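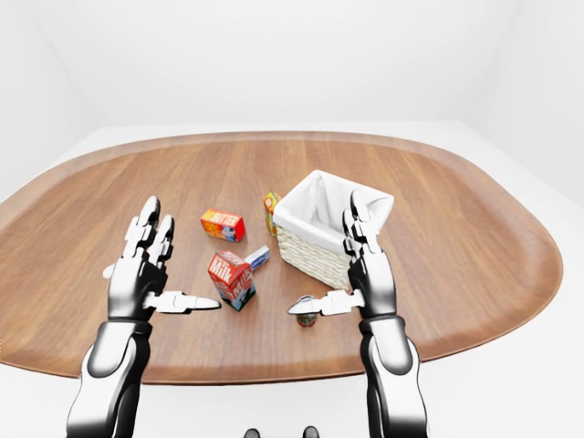
Pentti Rissanen wrote under my last post that keeping a record of every grocery receipt for a whole year sounded like a terrific way to stop enjoying food, and did I plan to weigh the salt as well?

I did not weigh the salt, Pentti. But I did finish the year! The notebook is full, the last receipt got stapled in on 15th January (I started late, so I finished late), and I've been dying to tell you all what's in it.

If you're new, the whole thing began with an argument about cheese. My sister was convinced I spent more on groceries than she does with two kids, and I was just as convinced I didn't, and neither of us had a single number to wave at the other. So I bought a green notebook and a stapler and wrote GROCERIES on the front in big letters. I tried an app first, one called Hodia, and it was fine for nine days. Then it decided my laundry soap was a dessert and I couldn't find the button to change its mind. Paper it was.

My rules were pretty loose. Anything I'd carry into the kitchen counted. Coffee out didn't count, restaurants didn't count, and cat food got its own page in the back so I could be grumpy about it separately.

Okay, the total. I spent $3810 on groceries in twelve months. I had guessed way higher, so I did a little dance, and then I added it up again in case I'd missed a page. I hadn't. My sister is asking for an audit.

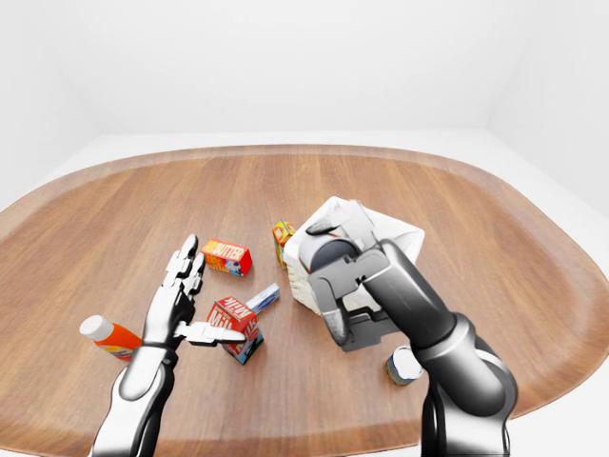

*An oval tabletop and a lot of white wall.*

What I wasn't ready for was how it split up. I shop at two places. Rallen is the big store out past the highway, where I go with a list and a cart and come home with enough rice for a small army. Räsänen is the little corner store four minutes from my door, where I go for "just milk." I have always told people I do my shopping at Rallen and pop into Räsänen once in a while.

Once in a while was 73 trips. Seventy-three! And those trips for just milk added up to $1353, so more than a third of everything I spent went to the store where I supposedly don't shop.

I went back through those receipts one evening with a pot of tea, expecting to find out I'd been ripped off on milk. Nope, the milk is a few cents more and that's all. It's the stuff standing next to the milk. Cinnamon rolls. Fancy crackers. The same brand of lemon cookies, over and over, always on a rainy day as far as I can remember. There's one receipt from April with a jar of olives, a second jar of olives (different olives), and a birthday card, and I have no memory of whose birthday it was. I hope they liked it.

I thought about making a rule, something like no Räsänen on weeknights, and then I got kind of sad about it. I like that store. The man at the register knows I want my receipt and has started folding it in half for me. When my street flooded they stayed open by flashlight and let people pay the next day. You don't get that out past the highway, and I'd much sooner cut down on the rice.

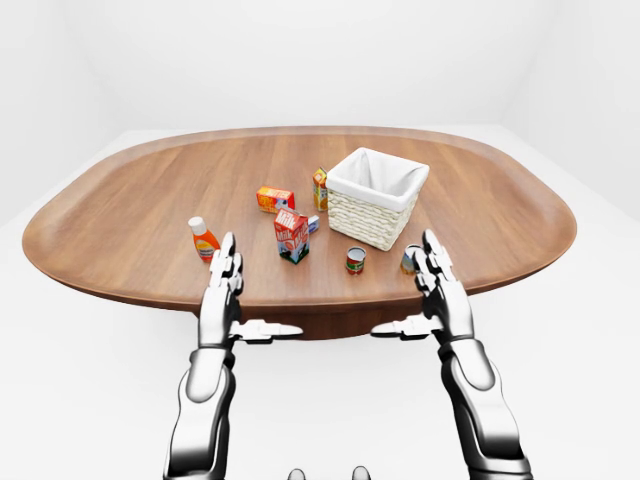
*White wicker basket, over on the far side.*

A few smaller things I learned, in no real order:

- I buy a cabbage every time I'm feeling like a fresh start. I do not always eat the cabbage.
- Frozen berries are my most expensive habit by a mile, and I'm keeping it.
- Shopping hungry is every bit as bad as your mom said. My biggest Rallen receipt has the time printed on it, and it was right before supper.
- I own five kinds of vinegar. I knew about two.

The cabbage one bugged me enough that I changed how I plan meals. I used to sit down and write out seven dinners like I was running a hotel, and by the third night I'd be eating toast over the sink. Now I plan four. The other nights are leftovers, eggs, or whatever's rolling around in the vegetable drawer, and it works so much better. My friend over in Mulside does hers the other way around – she shops first, whatever's marked down, and then figures out what it could turn into. I tried it for two weeks and ended up with a turnip situation. You have to be a better cook than me for that.

I also started putting the things that need eating on one shelf, right at eye level in the fridge. Half an onion, the end of the sour cream, that sort of thing. It sounds too simple to bother writing down, but I threw out a lot less food in the second half of the year, and I know that because I'd started noting it in the margins. (Yes, Pentti, I know.)
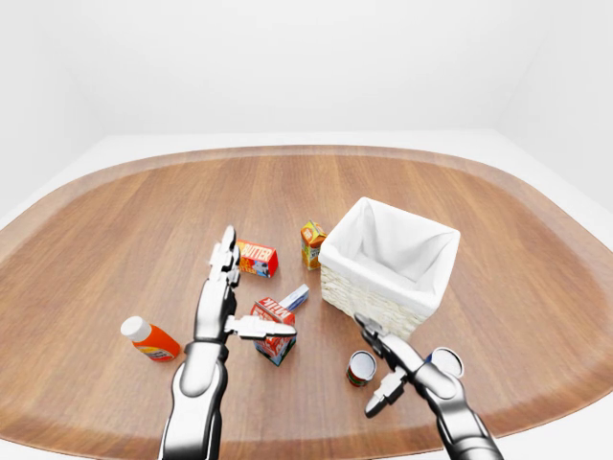

*Milk carton and the red butter box.*

So will I do it again? Sort of. I'm not stapling every receipt for another year, my stapler wouldn't survive it. What I'm going to do is keep the corner store ones only and try to bring that pile down to $1000. It leaves plenty of room for lemon cookies. Whatever I save goes in a coffee can toward a decent soup pot, the heavy kind with a lid that fits, as mine has had a wobble since I moved in and I'm tired of scraping burnt lentils off one side of it.

A couple of you asked for the layout of the notebook pages, and it's really not much: date, store, total, and a wide column for remarks. The remarks are the good part. "Bought ginger, already had ginger." "Why so many pears." I read them out loud to my sister on the phone and she laughed until she got the hiccups, and then she asked where I got the notebook.

She starts hers next week. I'm sending her the stapler.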